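Jaramillo bench table with matte grey top: review after eight months of use

Reviewed by Ewan Gillies
Posted 12/14/23

The table was bought in April to replace a beech-topped bench that had gone out of flat. It stands in front of a window with a radiator beneath it. Both of those facts matter to the assessment below. I paid for it from our own budget and have no connection with the maker.

Delivery and assembly

The table arrives in two cartons, one for the top and one for the legs and underframe. The top carton is heavy and needs two people. Calum Hepburn and I had it upright within the morning, including the time spent looking for a hex key of the right size, as the one supplied had a rounded end and slipped under load.

The legs bolt to the underframe and the top is then lowered on and fixed from below. The instructions show the front rail being fitted last. This is wrong, or at least awkward: with both sides tightened there is not enough give to bring the rail holes into line. Fit it second, leave all the bolts loose, and tighten only when the table is standing in its final position.

Levelling feet are included and have adequate travel. Our floor falls towards the window and the rear feet are wound out a fair way. They have not crept.

The surface

The finish is smooth and matte. I had asked for matte because of the window. The old bench had been varnished, and for part of every clear morning it was hard to look at. The new top gives a soft, even tone with very little glare, and shadows from small objects are short and easy to read. White items stand out well on it. Clear plastic is less distinct, although still better than on pale wood.

It marks less than I expected. Pencil comes off with a damp cloth. Marker ink needs alcohol and leaves no stain if dealt with the same day. Dry sugar dust from sweets, which we get through in quantity, wipes away without smearing. Heather Cairns left a mug on it overnight and produced a faint ring, which went after a second clean. Sharp metal edges do leave a light grey line, and these lines are permanent. There are four or five of them now, all on the left side.

A light paper cup will stand on it and stay put if the table is not knocked. It will also slide readily if pushed low down, and tips if pushed near the rim, as on any smooth top. Anyone wanting grip should add a mat.

Fixing holes

The top has small round screw holes in it. They are neat, without chipped edges, and flush with the surface. They also collect things. Crumbs, beads and the smaller sort of sweet find their way to them, and a vacuum nozzle is the only quick way to clear the lot. Plastic plugs are listed in the maker's catalogue under part 574 but were out of stock when I asked, and again when I asked in the autumn. Tape works and looks poor.

Rails

We run slotted aluminium extrusion along the left part of the top and mount equipment to it on a flat plate. The table takes this well. The top is stiff enough that the rails sit down along their whole length without packing. I checked with a straight edge before and after loading and could find no difference worth noting.

Two cautions. The rails reduce the usable width considerably, so allow for them when choosing a size. Cables also need a route off the left side, and the table offers nothing for this: there is no tray, no grommet and no clip. Wycliffe Kashindye made up a set of adhesive clips, and the cables now run off to the left without crossing the working area. For a table sold to workshops I would expect some provision as standard.

Stability

The legs are black metal and the paint has held up, apart from a chip at one bolt head which was my doing. Pushed hard at the front right corner, the table gives slightly and returns. Pushed at the rear it does not move. A Mirus table I used in a previous post was firmer in this respect, but it was also deeper and would not have fitted between the doorway and the radiator cover.

Placing it in front of a radiator has caused no trouble so far. I left a gap at the back so that the vents are clear, and I check the fixings at the start of the heating season. One bolt had loosened slightly this year – a quarter turn put it right.

Price

The size we have was £470 with legs, and £91 for delivery to the room. The Arora equivalent was quoted at £1,689 with drawers we did not need and could not order it without. At that difference I can put up with a missing cable tray.

Verdict

A flat, stiff, low-glare table at a fair price, let down by its instructions, its hex key and the absence of any cable management. I would buy it again in the same colour. I would order the plugs first and wait until they were in hand. If the permanent grey lines get much worse I will add a note to this page.

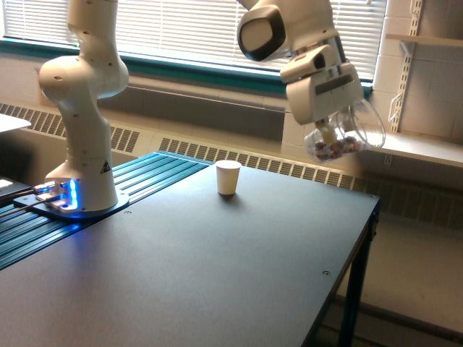
The grey top in use, with rails on the left and a paper cup standing near the middle.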